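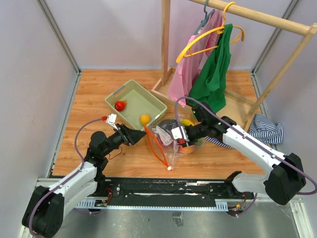

Laminate Floors: Acclimation, Expansion Gaps and the February Callbacks

16 Jun 2023

Most of the floor complaints that reached the Ullow service desk last winter concerned the same two faults: open end joints and raised seams near a doorway. Both are moisture movement problems. The wear layer of a laminate plank is stable, but the fiberboard core under it takes up water vapor from the room and gives it back when the heating comes on. The core gets wider and longer in a damp room and shrinks in a dry one. A floating floor has to be free to make that movement as a single sheet.

Acclimation

Cartons should lie flat and unopened in the room where they will be installed for at least 48 hours. The Surnavley warehouse is unheated, and stock that leaves it in winter needs longer. We now ask crews to allow 3 full days for winter deliveries. Keep the cartons off bare concrete and away from exterior walls. Stacks should be no more than four cartons high, with air space between them. The room needs to be at its normal living temperature during this period, so the heating contractor has to be finished before the flooring arrives.

A hygrometer reading goes on the job sheet at delivery and again on the morning of installation. If the second reading is outside the range printed on the carton, the job waits.

Expansion gap

The standard gap is 8 mm at every fixed vertical surface. This includes walls, door frames, pipes, hearths, stair noses and kitchen island bases. The gap at pipes is the one most often missed. Drill the hole 16 mm larger than the pipe diameter and cover it with a collar. Do not fill it with rigid caulk.

For a continuous run longer than 8 m in either direction, fit a transition strip. Crews sometimes leave the strip out at a doorway when the customer wants an unbroken look between two rooms. Several of the February callbacks were floors of this kind. Two rooms with different heating will move by different amounts, and the doorway is the narrowest part of the sheet. The seam lifts there first.

Cabinets are a related case. Base units must not stand on a floating floor. Install the units first, run the planks to the adjustable legs, and let the toe kick cover the edge. The same applies to any heavy item that is screwed down through the plank.

Subfloor

Flatness tolerance is unchanged at 3 mm under a 2 m straightedge. High spots are ground down and low spots are filled with a cement-based compound, which must cure fully before the underlayment goes down. Doubling the underlayment to bridge a dip is not accepted as a repair. The joint flexes under foot traffic until the locking profile breaks, and the plank then has to be replaced.

On concrete, a vapor barrier is required regardless of the age of the slab. Lap the sheets by 200 mm and tape the full length of each lap. Bring the barrier up the wall behind the baseboard and trim it after the baseboard is fixed.

Change to the supplied underlayment

The Irno foam roll has been replaced in our catalog by a denser version with an attached film. The new roll covers 24 square meters. It is laid film side down, with the printed grid facing the installer. Remaining stock of the old roll can still be used on wood subfloors, where a separate barrier is not needed.

Cleaning after handover

The care sheet left with the customer has been rewritten. It now says to use a well-wrung mop and to wipe up spills promptly, and it rules out steam cleaners in plain terms. Wax and polish are also listed as unsuitable. They leave a film that holds dirt and cannot be buffed out of a laminate surface.

Copies of the new sheet are available from the Siddiqui counter under form number 448. Please discard earlier printings.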